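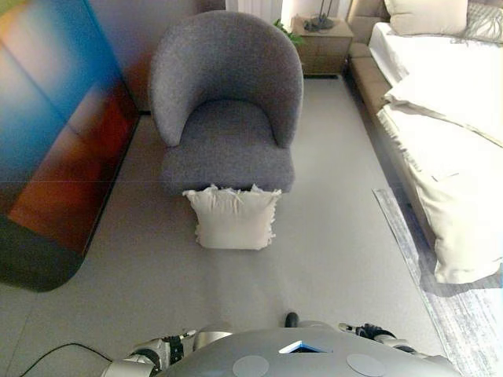

A gray armchair with a pillow at its foot.

Kidero Kids > Everyday Science > Materials > Where does cloth come from?

Start Topics Games Word list Parents

Where does cloth come from?

Touch your sleeve. Then touch a chair, a curtain or a towel. All of these are made of cloth, but they feel very different. Why?

Cloth begins with fibers. A fiber is a very thin hair. Some fibers come from plants. Cotton grows as a soft white ball around the seeds of the cotton plant. Other fibers come from animals: wool is the hair of sheep. And some fibers are made in factories, mostly from oil. Polyester is one of them.

One fiber alone is weak. If you twist many fibers together, they hold each other and become yarn. This work is called spinning. Try it with a little cotton from the bathroom! Pull it slowly and twist it at the same time.

Now the yarn must become cloth. In weaving, some yarns are stretched side by side on a loom. They are the warp. Another yarn, the weft, goes over one and under the next, until the end of the row. Then it comes back. In knitting, the yarn makes loops, and every loop holds the next one. For this reason a sweater stretches more than a bed sheet.

When yarns of light and dark color are mixed, the cloth looks speckled. We call it heathered. And if the yarns at the border are left hanging, you have a fringe.

Small task: cut 2 colors of paper into strips and weave a mat 40 strips long. Which strips are your warp?

Copyright 2018 Kidero | Contact us | Back to top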